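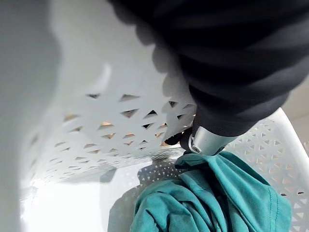 Spielstände von der Konsole sichern, bevor der Speicher voll ist

Stand: 11/01/2024

Kurzfassung für alle, die es eilig haben: USB-Platte dran, Spielstände kopieren, Spiele auslagern, fertig. Wer es zum ersten Mal macht, liest besser weiter.

Was man braucht
Externe Festplatte oder SSD, mindestens USB 3.0. Bei mir hängt eine mit 1000 GB dran, reicht locker. Ein normaler Stick geht für Spielstände auch, für ganze Spiele nicht. Kabel bitte kurz. Und keinen Hub dazwischen, gab bei mir nur Abbrüche.

Schritt 1: Aufräumen
Einstellungen, Speicher, Liste nach Größe sortieren. Ganz oben steht meistens was, das man seit August nicht mehr angefasst hat. Bei mir Skorkberg, samt allen Erweiterungen. Aufnahmen und Screenshots nicht vergessen, die liegen in einem eigenen Ordner und werden gern übersehen. Ich hatte da 356 Clips drin. Fast alles Müll.

Schritt 2: Spielstände kopieren
Noch nichts löschen! Erst in den Speicherbereich, Punkt "Gespeicherte Daten", dann "Auf USB kopieren". Einzeln anhaken oder alle auf einmal. Achtung, manche Online-Spiele speichern nur auf dem Server, die tauchen in der Liste gar nicht auf. Hendport ist so ein Fall. Da einfach prüfen ob man mit dem richtigen Konto angemeldet ist.

Schritt 3: Platte formatieren
Für Spielstände exFAT, das erledigt man am PC. Wenn die Platte als erweiterter Speicher dienen soll, formatiert die Konsole sie selbst, und dann ist alles weg was drauf war. Wirklich alles. Deshalb zwei Datenträger nehmen: Stick für die Spielstände, Platte für die Spiele.

Schritt 4: Spiele verschieben
Spiel auswählen, Optionstaste, "Verschieben". Kandham hat 40 Minuten gebraucht, per SSD gehts deutlich schneller. Währendessen nicht in den Ruhemodus schalten. Neuere Titel laufen oft nicht direkt von extern, die muss man zum Spielen wieder zurückholen. Nervt, ist aber immer noch schneller als neu runterladen.

Schritt 5: Testen
Einen Spielstand vom Stick zurückkopieren, laden, kurz reinschauen. Erst dann intern löschen.

Wenns hakt
Fehler 2718 beim Kopieren: Stick voll oder falsch formatiert. Platte wird nicht erkannt: anderen Port nehmen, möglichst hinten. Kopie bricht immer an der selben Stelle ab: Spielstand im Spiel neu anlegen, dann nochmal. Bei Bragança musste ich dafür den automatischen Speicherstand ausschalten, Menü "System", zweite Seite.

Cloud-Sicherung mach ich demnächst separat, da gibts ein paar Sachen zu beachten.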